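Revisión de habitación antes de guardar – piso Kukthorpe, cuarto 3
22 de febrero de 2023

Uso la plantilla de Puron porque es la que hay. Tiene 14 puntos y la mitad no sirve para un dormitorio.

1. Cables fuera de zonas de paso y de la ropa de cama. NO CONFORME. Queda un cable blanco sobre la sábana. Enrollar.
2. Bolsas de plástico cerradas y fuera del alcance de niños. NO CONFORME.
3. Cajas de almacenaje con tapa. DUDOSO. La plantilla acepta solapas de cartón como tapa. Yo no lo tengo tan claro.
4. Peluches revisados antes de guardar (costuras, piezas pequeñas). PENDIENTE.
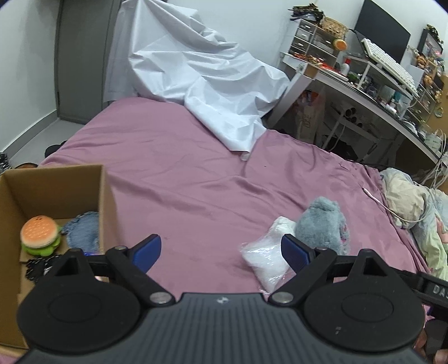
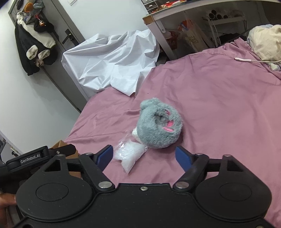
5. Etiquetas de lavado legibles. Daher pide apuntarlas una por una y dudo que alguien lea luego esa lista. Si se hace, que sea con lo que más polvo coge: el peluche gris de pelo largo con los parches rosas, por ejemplo, que además tiene una bolsa transparente al lado, sobre la cama. Bolsa y peluche no se guardan juntos hasta saber qué lleva dentro la primera.
6. Peso por caja. El folleto de Skulluletti habla de 57 litros de capacidad, pero de kilos no dice nada. Sin dato, no firmo.
7. Antipolillas. No compro. Por 300 gramos de bolitas perfumadas prefiero una tarde de ventana abierta.

Puntos 8 a 14: no aplican. Próxima revisión en abril, si la plantilla sigue igual ya aviso de que saldrá lo mismo.

Compartir 3 · Comentarios 14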